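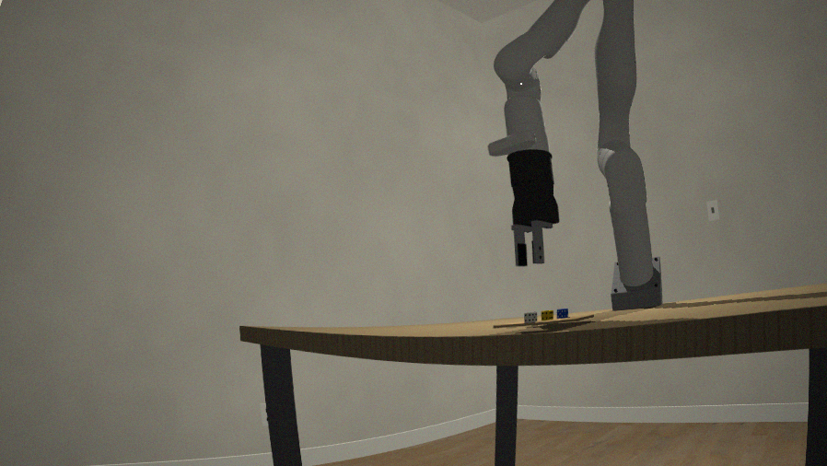

Distholm list archives
Home | Threads | By Author | Rules | Search

November 26, 2025
Posted by Myrtle Sorensen

Fitzgerald, I'm so glad you asked about tires before the order went in, and not in February when we're all standing in the paddock freezing! I ran the harder compound at Distholm for most of last season and I would not go back to the soft one for anything longer than a sprint. The soft is lovely for a lap or two (you feel like a hero) and then the front end just goes away from you at the hairpin. My trouble was mostly in my hands, to tell the truth. Bernadette rode with me in practice and told me I was choking the wheel, and she was right. Loosen your hands on the straights! You'll feel the car start to slide a good bit sooner, and your forearms will thank you by lap 14.

Fitzgerald Alcantara wrote:
> Has anybody here done a full enduro on the hard
> compound? Wendell says it takes forever to come in
> when it's cold and he lost a bunch of places at the
> start. I'm in car 89 again, same setup as last year,
> and I'd like to do the whole thing on one set if I can.
> Also, is Pettigrew still doing the alignment or do I
> need to find someone else?

Wendell isn't wrong about the cold start. I lost places too, going into turn 2 mostly, and I got nearly all of them back once everybody else's fronts were cooked. What helped me was dropping the pressures a touch before the out lap and then really leaning on the brakes on the way around, more than feels polite. Weaving did next to nothing for me. Harriet swears by weaving, so ask her too, but she has a much lighter car than either of us.

One set for the whole race, yes, I think you can do it. Mine had done about 700 miles when I took them off and the rears still had life in them. The left front was the ugly one. Swap it across at the driver change if you've got the crew for it.
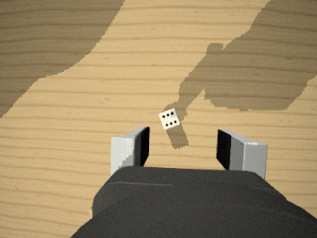 A six on the die, with the gripper coming in.

Pettigrew is still doing alignments, same shop, but call early. I left it late last time and ended up doing my own toe with string in the driveway, and the car pulled to the right all day long. Benow does it as well and they're fine, just farther to tow.

Oh, and if you still have my Adix gauge from the last test day, could you bring it along? The one I bought to replace it reads high and I've stopped trusting it.

See you in the paddock,
Myrtle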